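Packing Rolls and Pastries in a Paper Gift Bag Without Squashing Them
Posted by Princess, 12 March 2021

My neighbor Shirley Ellwood got me into giving bread as a present, and I've been at it ever since (birthdays, thank-yous, new babies, you name it). I've also handed over some very flat buns in my time! So these are the things I do now, mostly learned the hard way.

First, get everything out on a tray before you even open the bag. I used to pull rolls from three different boxes and then find the long loaf last, with no room left for it. With a tray you can look it all over and pick your order. A pair of tongs with silicone tips is worth having too — bare metal ones scratch a glazed crust, and fingers leave prints on it.

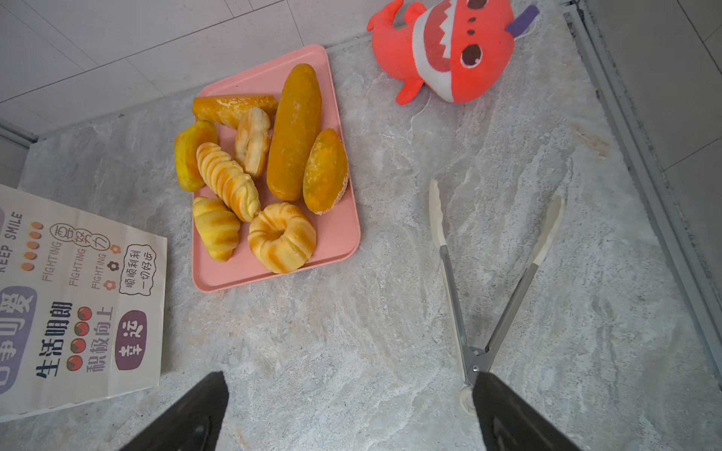

The pink tray, with tongs close by. The long loaf gets packed early!

Next, stand the bag up and open it all the way. Push the bottom corners out with your fist so it sits square, and fold the handles outward so you aren't fishing around them every time. If the bag is tall and narrow I put a circle of thin cardboard in the bottom, trimmed to fit, or a folded paper napkin if I'm in a hurry.

Then it goes like this for me. Long, firm things stand upright against one side. Plain buns go in beside them at the bottom. Rings and twists come after that, and anything puffy or flaky waits until the very end and sits on top. Lower each piece in with the tongs and let go when it touches something. Don't drop it, even the last inch.

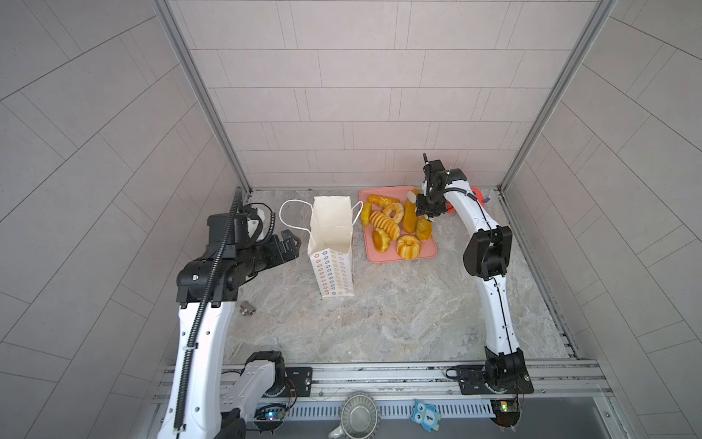
White bag open beside the tray, handles out to the sides.

Sugar and coconut get everywhere, so I wrap dusted buns in a square of parchment first. Same for anything sticky. My friend Corey swears by wax paper, and we've agreed to disagree.

A few odds and ends:

Let home-baked bread cool completely or the bag will go soft on you.

Carry a heavy bag from underneath and save the handles for show.

If kids are helping, let them practice with play food. Mine will happily pack and unpack the same toy pastries all afternoon, and they've gotten pretty gentle with the real ones.

Next time I'll get into cookie tins, which Shirley has opinions about.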